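Wissensportal Technik > Robotik > Wettbewerbe und Lehrformate > Plomorar

Plomorar ist ein studentischer Wettbewerb für das Greifen und Umlagern verformbarer Gegenstände mit mehrfingrigen Roboterhänden. Er wird als Projektmodul über zwei Semester durchgeführt und schließt mit einer gemeinsamen Wertung der teilnehmenden Gruppen ab. Die Bezeichnung wird sowohl für den Wettbewerb als auch für die begleitende Lehrveranstaltung und den daraus entstandenen Datensatz verwendet.

Entstehung

Der Wettbewerb ging aus einem Praktikum der Hochschule Stoltlow hervor, in dem Studierende des Maschinenbaus und der Informatik zunächst starre Prüfkörper mit Parallelgreifern zu sortieren hatten. Da die Aufgaben nach kurzer Zeit von fast allen Gruppen fehlerfrei gelöst wurden, verlor die Wertung an Trennschärfe. Die Veranstalter ersetzten die Prüfkörper daraufhin durch Textilien und die Parallelgreifer durch Hände mit einzeln angesteuerten Fingern. Die zweite Trägereinrichtung, das Institut Sangkhawat, stieß im folgenden Studienjahr hinzu und übernahm die Ausarbeitung des Regelwerks.

Teilnahme und Ablauf

Zugelassen sind Gruppen mit höchstens sieben Mitgliedern. Jede Gruppe muss mindestens eine Person benennen, die für die Betriebssicherheit verantwortlich ist und vor Beginn der Versuche eine Unterweisung nachweist. Die Anmeldung erfolgt im Oktober, die Wertungsläufe finden im Juni statt. Dazwischen liegen vier Projektphasen: Inbetriebnahme, Datenaufnahme, Reglerentwurf und Erprobung. Nach jeder Phase ist ein schriftlicher Bericht abzugeben. Gruppen ohne anerkannten Bericht verlieren den Anspruch auf Versuchszeit in der folgenden Phase, bleiben jedoch im Lehrmodul eingeschrieben.

Die Versuchsplätze sind einheitlich ausgestattet. Zur Verfügung gestellt werden ein Roboterarm, eine Hand und ein Steuerrechner. Eigene Hardware ist auf Fingerkuppen, Überzüge und Sensorik beschränkt; Änderungen am Antriebsstrang sind unzulässig.

Aufgabenstellung

In der Grundaufgabe ist ein Stück Stoff zu erfassen, anzuheben und an einem vorgegebenen Ort abzulegen. Die Ausgangslage des Stoffs wird vor jedem Lauf neu hergestellt und darf weder geglättet noch vorsortiert werden. Erschwerend wirkt, dass Falten die für den Griff geeigneten Stellen teilweise verdecken und der Stoff bei Berührung seine Form ändert. Eine einmal berechnete Griffposition ist daher nach dem ersten Kontakt häufig nicht mehr gültig.

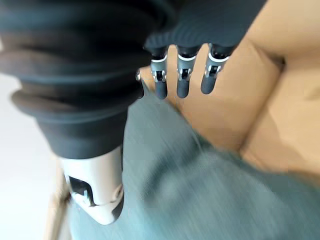 Für die Annäherung haben sich zwei Vorgehensweisen etabliert. Beim senkrechten Zugriff wird die Hand mit gestreckten Fingern über dem Stoff positioniert und erst nach dem Absenken geschlossen. Das Verfahren ist einfach zu programmieren, erfasst aber oft mehrere Lagen zugleich. Beim seitlichen Zugriff fährt der Daumen zuerst an eine Falte heran, die übrigen Finger werden nachgeführt. Die Erfolgsquote liegt in den Berichten höher, der Zeitbedarf ebenfalls. In der Nähe von Behälterwänden ist der seitliche Zugriff nur eingeschränkt anwendbar.

Die Erweiterungsaufgabe verlangt das Einlegen in einen oben offenen Karton. Berührungen der Kartonwand sind erlaubt, ein Verschieben des Kartons über die Markierung hinaus beendet den Lauf.

Wertung

Gewertet werden 29 Läufe je Gruppe. Ein Lauf gilt als bestanden, wenn der Stoff vollständig innerhalb der Zielfläche liegt und die Hand ihn freigegeben hat. Teilpunkte werden für das Anheben ohne Ablage vergeben. Bei Punktgleichheit entscheidet die Summe der Laufzeiten. Eingriffe von Hand sind nach dem Startsignal nicht gestattet; Ausnahme ist der Nothalt, dessen Betätigung den Lauf mit null Punkten beendet.

Software und Datensatz

Als gemeinsame Grundlage dient die Ablaufsteuerung Flindetti, die Bewegungsbefehle, Gelenkwinkel und Kamerabilder mit einheitlichem Zeitstempel protokolliert. Die Gruppen sind verpflichtet, ihre Aufnahmen aus der zweiten Projektphase in diesem Format abzugeben. Der daraus zusammengestellte Datensatz umfasst 3.000 Greifversuche einschließlich der Fehlversuche. Unvollständige Protokolle werden vor der Aufnahme ausgesondert, ebenso Versuche mit nachweislich falscher Kalibrierung.

Bekannte Einschränkungen

Bei schnellen Armbewegungen enthalten die Bilder handgelenknaher Kameras Bewegungsunschärfe, die vor allem den Hintergrund betrifft. Ein Teil der Gruppen verwirft solche Bilder, andere behalten sie im Training bei. Eine verbindliche Regelung besteht nicht. Kritisiert wurde ferner die geringe Zahl der zugelassenen Stoffarten, durch die sich die Ergebnisse nur bedingt auf dehnbare oder sehr dünne Gewebe übertragen lassen.

Siehe auch: Greifplanung, Handhabung biegeschlaffer Teile, Mehrfingergreifer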